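Call for Participants: Fold Your Own Laundry With Us (Jumisthorpe)

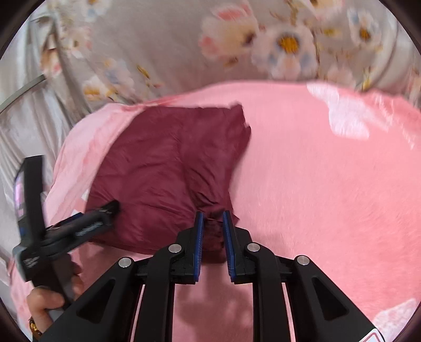
A thin maroon garment, folded, on a pink blanket.

We're looking for people in Jumisthorpe who fold clothes at home and would like to spend two afternoons doing it for the Clirex Home Textiles Study. Beds, couches, floors, kitchen tables - wherever you normally fold is where we want you to fold.

This round is all about slippery and lightweight fabric. Cotton T-shirts were the first round, and we got 1,942 folds from 124 households, which thrilled us! Now we'd love to see what people do with satin, silky blouses, slips, thin scarves and those shiny shirts that slide right off the pile. Soft surfaces count too, so if you fold on top of a fluffy blanket, please keep doing that.

What you'll do
Fold a basket of your own clean clothes, plus a bag of 15 garments we lend you. Fold each piece the way you usually would. Wrinkles are fine, and so is a crooked hem. Afterward there's a short chat about how you learned to fold and where things go once they're done.

Who can join
Anyone 18 or older living in Jumisthorpe or the Mercado district. You don't need to be neat. Left-handed folders are especially welcome - we had very few last time. People who fold sitting down, please write to us too.

Time and pay
Two visits of 90 minutes each, both in December, daytime or early evening. You'll get $60 per visit, paid at the end of each one, and you can keep two garments from the bag.

Please don't set aside anything that is dry-clean only or that you'd be upset to see creased. Pets can stay in the room if they'll leave the pile alone.

How to sign up
Leave your name, your neighborhood and a good time to call at the Clirex desk, second floor of the Zallus Building, or use the sign-up form on our study page. Tell us what you fold on and which fabric gives you the most trouble. We read every one of these and we really enjoy them.

Posted November 9, 2020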